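Teaching a Gripper to Open Drawers: Our Kekilent Project Report

Dandton College Robotics Club, second-year team

When our team picked its topic in January, most of the other groups were going for line followers and sorting arms. We wanted furniture! More exactly, we wanted to collect good demonstrations of people opening and closing things, and then train a small policy on them. We called the project Kekilent, after a misspelling in our first group chat that stuck.

The method is simple to describe and fiddly to do. Instead of steering a robot arm with a joystick, you hold the gripper in your own hand and do the job yourself, and the camera on it records what a robot would see. Each gripper closes with padded fingertips, and the marker cubes let us work out where a gripper is in space. Our aim was 200 clean demonstrations by the end of term, split between drawers, small boxes and lids.

Drawers came first. Our lab only has grey filing cabinets, and after a fortnight we had a model that knew grey filing cabinets extremely well and nothing else. So we made a list of every kind of handle we could get at: bar handles, cup pulls, rings, knobs, and one leather loop. Knobs turned out to be the most interesting by far. The fingers have to come in level and close behind the widest part, and if you pull from one knob only, a wide drawer starts to twist in its runners. With two people and two grippers, the pull is much more even, but then both have to move together — we ended up counting out loud.

For the knob sessions we worked in the big hall at Mestedari, on a white dresser with carved roses round its oval mirror and small gold knobs on the drawer. We loved it straight away. The mirror was a test in itself, as it gives the camera a second room to look at, railing and all. 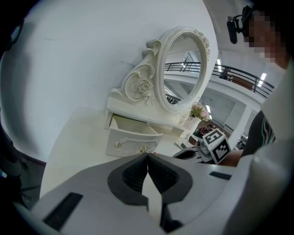 Grasso wondered whether we should have covered the mirror for the first batch and uncovered it later, so that we could tell a tracking problem from a grasping problem. Fair point, and it would have saved us an evening of arguing over plots. We did go back and record a covered set afterwards, using an old bed sheet and tape.

By the end we had 140 demonstrations that passed our checks. A demonstration was thrown out if the marker tracking dropped for too long, if a fingertip slipped off the knob, or if the drawer was left less than half open. The slips were mostly our own fault, from rushing towards the end of a session, and we now stop for a break after every 10 recordings.

We trained on the drawer set first and tried the policy on the arm in our lab, with a spare drawer clamped to the bench. It managed 4 full openings in its first 10 attempts. That may sound modest, but the whole lab cheered at the first one, and the failures taught us a lot: nearly all of them closed the fingers too early, just short of the knob. Lids and boxes are still waiting for enough data.

Next term we want to add closing as well as opening, try softer pads, and record more left-handed demonstrations, as our set leans heavily to the right. The checking script and our session notes are in the club's shared folder, under Kekilent, for any team that wants to carry on with knobs.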